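Die Wartung der Zelle Fawzy

Eine Erzählung 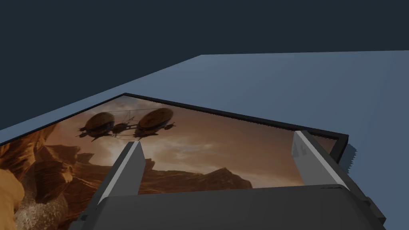 Zelle Fawzy, Simulationsansicht: der Greifer über dem gerahmten Bild mit den zwei Luftschiffen.

Gemäß Paragraf 4 der Betriebsordnung des Hauses Stavard war jede Handhabungszelle nach 3,000 Zyklen außer Betrieb zu nehmen und zunächst am Modell, sodann am Gerät zu prüfen. Die Zelle Fawzy hatte diese Zahl an einem Mittwoch im Dezember erreicht. Frau Seon-mi Myung, Prüferin der Abteilung Instandhaltung, öffnete um 7 Uhr das Protokoll und trug als Anlass der Prüfung ein: planmäßig.

Der Eintrag war unvollständig. In der Vorwoche hatte das Gerät im Depot Tridlow bei einem Rahmen die Bewegung abgebrochen und war mit geöffneten Fingern stehen geblieben. Ein Schaden war nicht entstanden. Der Schichtleiter hatte den Vorgang dennoch gemeldet, und die Meldung trug die Nummer 752.

Frau Myung lud den Modellstand. Auf der graublauen Tischfläche lag das Bild, mit dem im Hause Stavard sämtliche Greifer eingemessen wurden: zwei Luftschiffe, nebeneinander über einem Gebirgskamm, der Himmel hell von einer verdeckten Sonne. Der Urheber war in den Unterlagen nicht verzeichnet. Unter den Technikern hieß das Bild Lollo, und auch diese Bezeichnung war niemals förmlich genehmigt worden.

Sie ließ die Finger in Schritten schließen und verglich die Sollwerte mit den Werten aus Tridlow. Der linke Finger folgte der Vorgabe. Der rechte meldete Kontakt, bevor er den Rahmen erreicht haben konnte. Sie wiederholte den Lauf, änderte die Anfahrt und erhielt denselben Befund. Daraufhin rief sie Herrn Pravesh Jacobs an, der die Zelle seinerzeit in Betrieb genommen hatte.

»Haben Sie den Nullpunkt nach dem Tausch der Fingerführung neu gesetzt?«, fragte sie.

Herr Jacobs erbat sich einen Augenblick. Man hörte ihn blättern.

»Der Tausch ist eingetragen«, sagte er schließlich. »Der Nullpunkt nicht.«

»Dann rechnet die Steuerung noch mit der alten Führung.«

»Das ist anzunehmen.« Er schwieg kurz. »Ich hatte an jenem Tag 40 Einträge nachzuholen. Ich bitte, dies nicht als Entschuldigung aufzunehmen.«

Frau Myung nahm es nicht auf. Sie setzte den Nullpunkt im Modell neu, ließ die Finger öffnen, schließen und wieder öffnen und gab die Anweisung für das Gerät frei: Energiezufuhr trennen, Führung reinigen, Spiel messen, Nullpunkt übernehmen, Probelauf ohne Werkstück. Die Ausführung übertrug sie Herrn Jacobs. Es war zulässig, einen anderen zu benennen; sie hatte es kurz erwogen.

Am Nachmittag traf die Rückmeldung aus Tridlow ein. Spiel innerhalb der Toleranz, Nullpunkt übernommen, Probelauf ohne Abbruch. Im Feld für Bemerkungen, das gewöhnlich leer blieb, stand ein weiterer Satz: Es werde angeregt, den Namen Lollo in das Verzeichnis der Prüfmittel aufzunehmen — er sei ohnehin in Gebrauch.

Frau Myung berichtigte den Anlass der Prüfung, zeichnete das Protokoll ab und schloss die Meldung 752. Für die Anregung war ihre Abteilung nicht zuständig. Sie leitete sie weiter, mit dem Vermerk »befürwortet«, und ließ die Simulation bis zum Ende der Schicht geöffnet.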